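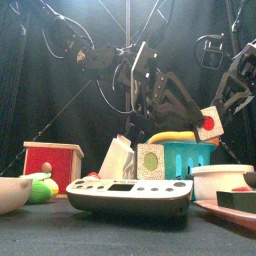
## Budgeting for a second two-arm tabletop cell — what would you buy first?

**welington_b**

I look after equipment planning for a small manipulation group at Stutora and I've got until December to put in a costed request. We want a second cell much like the one in the photo: two arms, parallel grippers, dark cloth all the way round, overhead light, covered table, toy kitchen stuff and foam cubes to pick up. The existing cell was put together before I got here and the paperwork is thin, so I'm pricing from scratch.

My draft order of spend:

1. Two arms with grippers
2. Spare fingers and cables
3. Cameras and mounts
4. Table, poles, curtain, lighting
5. Objects

Line 5 is whatever's left over. Happy to be told that's wrong. I'd also like to hear what people set aside for spares, as the finance office at Endham wants a figure and a reason for it.

**hnegash**

I'd move spares up and split them. Fingers are a consumable. Cables are a consumable too if they loop around the upper joints like yours do, because every full reach pulls on them somewhere. We budget six finger pairs per arm per year and have never had any left at the end of it. I wouldn't lump those in with a spare wrist or a spare motor. Finance people see one big "spares" line and cut it in half. Put the consumables under running costs, where they belong, and the spare motor under capital.

**f_cisneros**

Disagree on the capital spare. If you're buying a second cell with the same arms, the second cell is your spare for the first few years. When one goes down you run the other. I'd sooner see that money go into cameras.

**hnegash**

That works until the request says the second cell is there to double the hours. Then you borrow a motor from it and somebody asks why the hours haven't doubled. We went through exactly this with a unit from Kowalczyk and waited three months on the part.

**f_cisneros**

Fair enough if the lead time is that long. Ask for the lead time in writing before you decide. Ours was two weeks, so a spare sitting in a drawer made no sense for us.

**priya.c**

Nobody's mentioned the enclosure and it's the line I see underquoted most often. Cloth is cheap. The poles, clamps, brackets and the hours to put it all up are not. If you want the two cells to look the same to the cameras you need to match the fabric and the light colour as well, and matching an old bolt of black cloth is harder than it sounds. Buy enough for both cells and redo the old one at the same time.

Also think about floor space. Our facilities people charge by the square metre, and the curtain takes more room than the table does. Welington, do you have a wider view?

**welington_b**

Good point on the cloth, I'd only priced it for one. I do have a wider view, from a head-mounted camera. You can see the brackets up top and the fittings along the back edge of the table frame, all of which I now have to find part numbers for.

The timber floor is another question. I don't know yet if the new room has the same or if it's concrete. 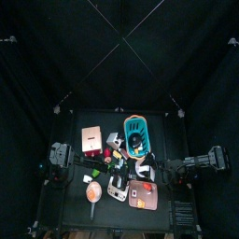
## Re: the objects line

**elaheh_a**

I'd push back on leaving the objects to last. Look at what's on that table: toy toaster, basket, frying pan, cutting board, striped cloth, small food pieces all over. Each of those is cheap, and the whole lot is still a rounding error next to an arm. But toy ranges get discontinued. We bought a single set from Drusia, lost a few bits, and couldn't get the same colour again. Buy three of every item on day one, label the boxes and put two away.

**f_cisneros**

Three seems like a lot for plastic vegetables.

**elaheh_a**

With two cells it's one each and one in the cupboard. That's not a lot.

**priya.c**

Agree with Elaheh. I'd put cloths on a separate line, though. They wear, and once they've been washed they fold differently, so we replace ours on a schedule.

**hnegash**

Same for foam cubes. The edges crumble after enough squeezing and then you're sweeping up beads.

**welington_b**

Thanks all. Revised version:

- Arms and grippers, with lead time on parts confirmed in writing before I decide on a capital spare
- Fingers and cables moved to running costs
- Enclosure priced as labour plus materials, with cloth and lighting for both cells
- Objects bought in threes up front; textiles and foam on a yearly line

Almost a fifth of the total is now enclosure and fit-out, which was not in my first draft at all. I'll post again when the quotes are back. If anyone has a supplier for clamps that fit a thin round pole, please send me a message.

**f_cisneros**

Sent you one. Check the diameter first — they sell two sizes and the listing photo is the same for both.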